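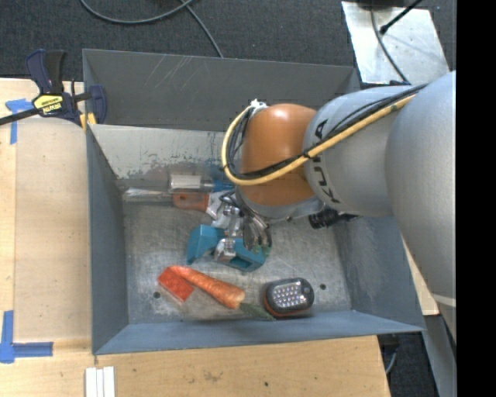 January 19, 2025

Sourdough starter log, Vanddale kitchen bench. Fed both jars at breakfast, 50 grams of flour each, and the rye one had doubled before I'd finished my coffee! The white one is still sulking (same as in July, when I switched flours). I moved it up near the water heater — we'll see.

Baked the test loaf too. It went in at 1,658 grams, which is way more than the Brulevthorpe recipe calls for, but I wanted a big one. Crust is great, crumb a bit tight near the bottom. Probably underproofed, I got impatient again.

Tomorrow: try 2 folds instead of four, and please, whoever borrowed the good bread knife, put it back in the Prerkcombe drawer.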